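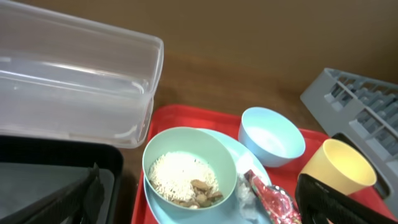 Keeping the tray cell honest: a morning with Igor Rutkowska

I got to Zimex a little before 8, and Igor Rutkowska already had the laptop open and a rag over his shoulder. He looks after the table-clearing cell the company runs for Kindis, a cafeteria outfit (they feed a lot of people, and they go through a lot of plates!).

I figured we'd start with software. Nope. "Fingers first," he told me. "I wipe them, I bend them, I look at the tips. If the rubber feels hard I order a new pair, and then I go get coffee."

The pads on this arm are rated for 3,095 grips, a number he has written on masking tape inside the cabinet door. Does he trust it? "I trust my thumb more."

After that comes the camera at the wrist. He loosens the bracket, cleans the lens, tightens it back up and runs 12 test picks on plain plates. Shiny ones are his headache. Glare off a glaze can hide the rim — and the rim is what he wants the software to find.

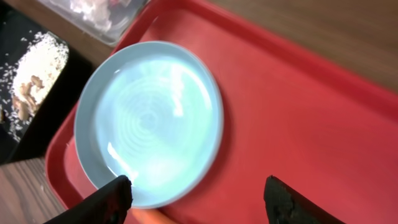 Light blue plate on the red tray, with both fingertips in view and plenty of glare.

"See the white streaks? I can turn the exposure down, but then the black bin goes to mush," Igor said. He settled on 166 in the settings panel, after a long argument with himself at 200.

Fasil Nigatu, who wrote the grip routine, wandered over around then and they got into it about closing force. Fasil wants it softer for bowls. Igor wants one value for everything, so he has less to check in the morning. They've been at this since September, and I don't think I helped by asking.

I did ask what breaks most. "Cables," Igor said, right away. "Always the cable at the wrist. I keep two spares in the drawer, and Fasil keeps borrowing the drawer."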